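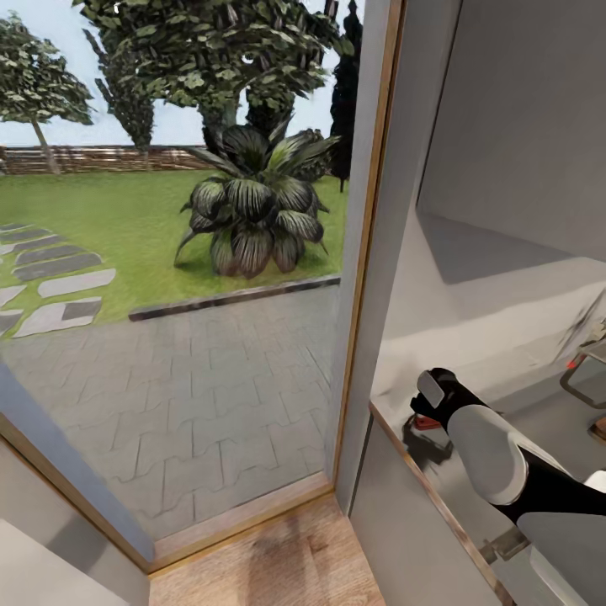
Looking out to the garden: lawn, palm and the low wooden fence.

Anwood Records: Minutes of the Reissues Meeting, November

4 min read

Present: Radka Janevski (chair), Yoon-hee Jeon (production), Man-sik Kwon (mastering), Lesia Yurchenko (rights and permissions), Lucrezia Orlandini (sleeve notes, minutes)

Started at the usual time, by which I mean fifteen minutes after it.

Minutes of the last meeting

Approved, with one correction. Man-sik did not describe the second Avlow album as "a cry for help." He described the flute on the second Avlow album as a cry for help. He would like the difference on record, and now it is.

Matters arising

The missing box of session photos has been found, in the box marked Session Photos. Radka asked that we look there first in future.

Lesia has had no reply from the gentleman who says he played fiddle on the Avlow debut. There is no fiddle on the Avlow debut. She will write once more and then leave it.

1. Avlow: the Clitalden tapes

This took up most of the evening. For anyone reading who missed the summer meetings: Avlow made two albums as a folk duo, broke up, made up, and recorded a third over one winter in a rented chapel at Clitalden. It was never released. Their label folded while the sleeve was at the printer, and the record has lived ever since on bootleg cassettes, each one a little slower than the last.

Man-sik reported that the reels are in better condition than we deserve. There are 3 of them. The first two play cleanly after baking. The last has dropouts on the long closing song, mostly in the left channel and mostly during the accordion. Opinion was divided on whether this needs fixing. Man-sik can patch the worst of it from the safety copy and would prefer to leave the smaller ones alone. Yoon-hee asked if buyers would return it as faulty. Man-sik said that people who buy unreleased folk albums from failed labels are used to being let down gently.

Agreed: patch the big dropouts, leave the small ones, mention it in the notes.

Running order. There are two. The tape box gives one and the surviving sleeve proof gives another, and both are in the same handwriting. The tape box opens with the slow one. The sleeve proof opens with the other slow one. Radka favors the sleeve proof as the later document. I favor the tape box because it puts the two drinking songs on separate sides, where they can't encourage each other. We played both openings. Lesia fell asleep during one of them and declines to say which.

Vote taken: sleeve proof order adopted, 4 in favor, one against. I was the one against and I have written this paragraph as fairly as I could.

Speed. Fans of the cassette are going to tell us the record is too fast. It is the cassettes that are too slow. Man-sik checked against the chapel's harmonium, which can be heard on two songs and was tuned to something close to standard pitch. Yoon-hee suggested a line in the notes. I have drafted one and been asked to make it less pointed.

2. Rights

Lesia has signed agreements from both members of the duo. They would not sign the same piece of paper, so there are two pieces of paper, identical apart from the order of the names. She believes this is legally sound and would like never to do it again.

The publishing is messier. One song is credited on the tape box as traditional and on the proof as an original. Lesia has found what looks like an older version of the tune in a printed collection, with different words about a different drowned sailor. She recommends "Traditional, arranged by Avlow." Each member has been asked separately and each has said that the other one will object.

Agreed: Lesia to draft the credit and send it to both on the same afternoon.

3. Pressing

Yoon-hee has quotes from two plants. The first can't start until spring. Zeng can start sooner and is cheaper, but wants the money up front and would not commit to a weight of vinyl in writing. Their test pressing from the last job was quiet and flat and centered, so we are inclined to forgive them their manners.

Radka proposed a run of 3,000. There was a silence. Yoon-hee then read out the stock figure for our last folk title, the double album of harbor songs, of which 489 are still in the storeroom and holding up one end of the shelf. Radka pointed out that the harbor songs had no story behind them. Yoon-hee pointed out that neither does the storeroom have any more floor.

After discussion it was felt that Avlow is a different case. People ask for this record by name. They ask at record fairs, they write in, and a man once asked Man-sik about it at a funeral. Radka's number stands, provided the CD is held back until we see how the LP does. Yoon-hee asked for her doubts to be minuted. They are extensive and were well put.

Agreed: place the order with Zeng once the masters are approved.

4. Sleeve and notes

The original artwork survives only as the proof, which is creased across the middle. The front is a drawing of a hill. The back is the same hill from the other side, or possibly a different hill. We will clean up the crease and otherwise keep our hands off it.

The notes are mine. The draft is too long, and I have been asked to cut the history of the chapel, the section on capos, and what Radka called "the bit where you review the album." I have agreed to cut the capos.

Both members have given interviews. Their accounts of the winter at Clitalden agree on the weather. On who wrote the bridge of the second song, who left first, and who ate the landlord's ham, they part company. Lesia suggested printing the two interviews side by side without comment. This was the best idea of the evening and we took it at once.

Yoon-hee asked that the type be large enough to read. Several of our customers have raised this, one of them in very large handwriting.

5. Review copies

Short item. The list is out of date and includes magazines that have closed. Radka will go through it. No download codes to go out before the masters are final, after last time, when a rough mix with Man-sik's voice saying "not that one" was praised in print for its intimacy.

6. Any other business

Man-sik would like a new tape machine. Noted.

Lesia would like the heating on. Noted more warmly.

I raised the question of the harbor songs again and whether we might bundle it with the Avlow record for anyone who wants both. Radka said this would be an insult to Avlow. Yoon-hee said it would be 489 insults and she would happily wrap each one herself. Carried over.

Actions

Man-sik: patch the closing song, circulate masters on disc
Lesia: song credit, final letter to the fiddle player
Yoon-hee: Zeng paperwork, vinyl weight in writing if it can be had
Radka: review list
Lucrezia: shorter notes, politer sentence about cassettes

Next meeting: a Tuesday, 7 p.m., to be confirmed by Radka when she has found her diary. Please listen to the masters beforehand, all the way through, including the accordion.

L.O.

Recent from Anwood

Minutes: the meeting about the flute
Harbor songs double LP, still available
How we bake a tape, and what we do while waiting
Wanted: sleeves, posters and set lists from Avlow concerts
Minutes: summer meeting (short, hot)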